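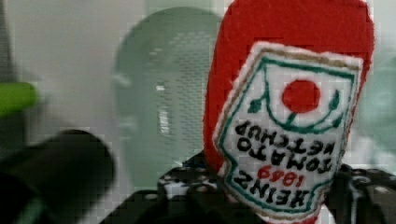 Does a robot that has been guided by hand know the task afterward? Only as well as the person guiding it did, and only under conditions close to the ones it was shown.

Home News Robotics Local Opinion Contact

Domemance says its Trarnham workshop can teach a robot arm kitchen chores by remote control, with an operator steering the gripper through every move. The company has recorded 1583 of these demonstrations and wants 3000 by March. It calls the method "as easy as showing a friend."

Friends usually need fewer tries. Deirdre Hanrahan, who runs the program, said a new operator trains for 14 hours before any recordings are kept.
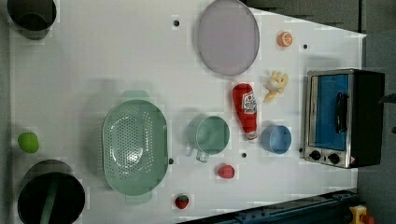

The food is pretend, too, and a plush bottle forgives a clumsy squeeze that glass would not. Hanrahan said soft items let operators work faster. She would not say how often the arm finishes a chore with the operator's hands off the controls.

Hòa Tiêu, an engineer at rival firm Lideck, doubts that more recordings will settle the matter. "Move the colander and see what happens," Tiêu said. "I'd like to see that number before the other one."

Domemance plans a public demo at 6 p.m. at the Lim building. An operator will be on hand.
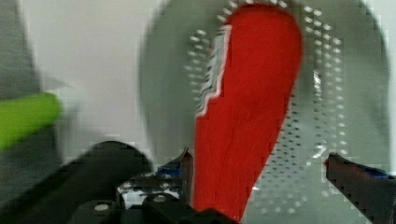 A red object between the gripper's fingers at the Domemance workshop in Trarnham.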